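Search this guide Enter keyword Go

Wandano Two-Arm Demonstrator: Set-up and Operating Guide

Section 5. Running the Open Day Demonstration

Use this section when the robot will be shown to visitors. It assumes that the robot has been installed as described in Section 3 and that both hands have passed the finger check. If the robot has been moved since its last use, go back to Section 3 before you continue.

The demonstration is called Plush and Plate. The robot handles a soft toy over a table with a plate on it while the operator talks to the visitors. It was first written for the June open day at the Savska building, and the steps have been kept in the same order.

5.1 Preparing the table

1. Clear the tabletop. Remove tools, cups and printed handouts.
2. Place the plate in the middle of the table, between the two arms, right side up.
3. Check the cables at both wrists. Each cable must have enough slack for the wrist to turn through its full range.
4. Set out the visitor barrier. Keep at least 1000 mm between the barrier and the farthest point either hand can reach.
5. Put the stop button on the operator's side, within arm's length.

CAUTION: Do not reach over the table while the arms are powered. Press the stop button first, wait for the status light to turn amber, and then reach in.

5.2 Choosing and placing the toy

Use a plush toy with long ears or limbs and short, soft fur. Toys with hard plastic eyes, buttons or bells can mark the finger pads. Do not use a toy filled with beads.

1. Press the stop button.
2. Lay the toy on its back, at an angle across the table. It may overlap the plate.
3. Straighten the ears so that they lie flat.
4. Step behind the barrier and release the stop button.

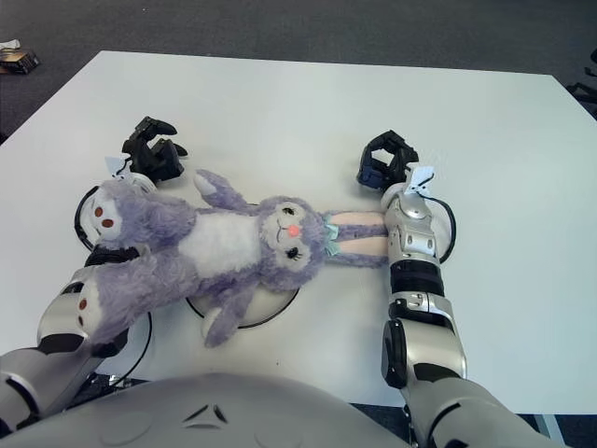 Figure 5-1. Plush bunny on its back between the arms, partly covering the plate.

NOTE: A leg of the toy may lie over a forearm at the start. The arm can move out from under it at demonstration speed. If the toy wraps around the wrist or catches on a cable, stop and place it again.

5.3 Starting the program

1. On the operator tablet, open Omutine and sign in as Demonstrator.
2. Select Programs, then Plush and Plate.
3. Enter the release code 777. This code works only for demonstration programs and limits both arms to low speed.
4. Tell the visitors that the arms are about to move.
5. Tap Start.

Either hand may be used to hold the toy. The program picks the hand that is closer to the toy's body and keeps the other one open above the table, ready to help. Visitors often ask why the second hand is waiting. Explain that it joins in only if the first hand reports a weak grip.

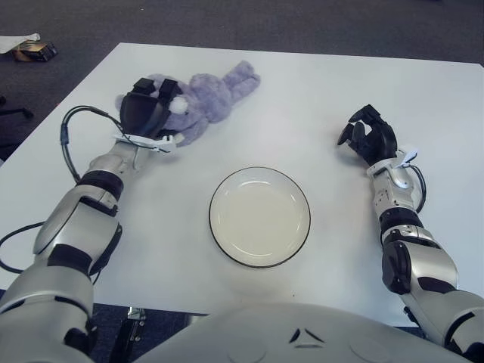 If the grip is reported as weak three times in a row, the program pauses and the tablet shows Reposition Object. Press the stop button, place the toy again as in 5.2, and tap Resume. There is no need to restart the program.

CAUTION: The hands can press down harder than a visitor expects. Never let anyone hold the toy for the robot, even at low speed.

5.4 Between groups

1. Tap Park and wait for both arms to stop.
2. Press the stop button.
3. Wipe the plate and the finger pads with a dry cloth. Lint from the toy builds up on the pads and weakens the grip.
4. Look at both wrist cables again.
5. Allow the arms to rest for 5 minutes before the next group. With large groups, Eustaquio Huerta of the Rosales training office recommends using this time for questions.

5.5 Ending the session

1. Tap Park, then Shut Down.
2. When the tablet goes dark, turn off the main switch.
3. Store the toy in a closed bag to keep dust off the fur.
4. Enter any pauses or stops in the session log, with the time of day.

Related topics
Section 3: Installation and Finger Check
Section 6: Status Light Colors
Replacing Finger Pads
Omutine Tablet: Signing In and User Roles
Visitor Barrier Parts List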